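Open day at Tudby: an afternoon of dishes

Members who took the bus over on 4th April spent most of the visit in the kitchen.

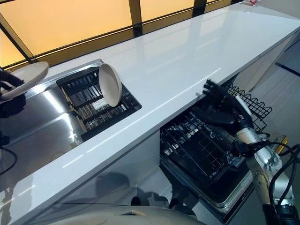 Kristóf Kerekes wrote in afterward to say he would have liked to see greasy pans. Plates are the easy part, he said, and anyone who runs a kitchen wants to know about the roasting tin with the burnt corners. He also thought the robot should be timed against a person doing the same load, with both results put up on the wall.

The Tudby people had heard the point about pans before. Pans are on their list for October, after the new finger pads come in. For now the robot works with plates, bowls and plastic cups, and it does two jobs with them. One is moving plates between the sink and the rack that sits in it. The other is loading and unloading the dishwasher, which is built in under the same counter. The two arms can work on separate things, though on our visit the operators mostly had one arm wait while the other moved.

The kitchen is a normal one. Tudby took it over with the building and left the cabinets and the counter where they were. Mi-kyung Yeom, who ran the demonstration, said they had talked about putting in a matte counter, as the glossy white one throws reflections that can confuse the cameras, especially in the afternoon when the sun comes through the amber glass. They decided to keep it. People have shiny counters at home, and the robot will have to cope with them sooner or later.

The first half hour was a talk in the front room. We were shown how a task is taught. An operator guides the arms through the job, the movements are saved, and the same job is repeated with the plates in different spots. For the plate work Tudby had saved 300 of these runs by the week of our visit. The cup work had 120, and it shows. Cups get dropped more often. The software that sorts the runs is called Salminen and was written in the building. The hands were bought in from Gedus, and two spare sets were laid out on a table for us to pick up. They are lighter than they look, and the fingers bend at each joint when you push on them.

After the talk we went through to the kitchen in groups. There was a strip of tape on the floor and we were asked to stay behind it while the arms were powered. The operators keep a stop button within reach at all times, and they used it once during our group's turn, when a cable began to pull tight. It took a minute to free it and start again.

The robot is slow. A plate that you or I would put in a rack without thinking takes it a good while, and much of that time goes to small corrections near the end. Several members asked why it couldn't go faster. Yeom said it can, but that speed is kept down whenever visitors are in the room, and that plates break. Tudby has broken 80 since the project began. They buy them secondhand and keep a crate under the stairs.

Other questions from the group:

Does it wash the dishes? No. It handles them before and after, and the machine does the washing.

Can it open the dishwasher door by itself? Sometimes. The door is heavy at the start of its travel and the hand can slip off. Operators often open it ahead of a session to save time.

What happens if someone moves the rack? It looks again and adjusts, as long as the rack is still in the sink.

When can we buy one? There was no answer to this beyond a smile. The plan is to place a robot in the staff kitchen at Murnisska next and leave it there through the winter.

Coffee was served in the front room at the end, in cups washed by hand. The bus left on time.

Tudby will take a second group from us in October. There are 20 places, and members who missed the first visit will be offered them ahead of those who went. Please wear flat shoes and leave large bags on the bus, as the passage to the kitchen is narrow. Names go on the sheet by the office door. If you would like to send a question ahead, put it in writing and we will pass it on with the list. The one about pans has already gone.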